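Can a machine do the yard chores yet? Posting notes as I go.

1/ The job at the Trastham site is clearing leaves off the path along the hedge. A person with a blower does it now.

2/ Staying on the asphalt is the easy part. There's a curb on the lawn side and a hedge on the other. Small litter is harder — a few leaves in one spot, dark specks that may be nothing.
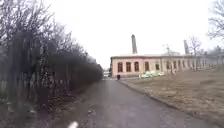
3/ What I'd pay for

Lerkura quoted us 900 a month. For that I want the strip under the hedge done too, and they won't promise it.

4/ So not yet for us. I'll ask again in August.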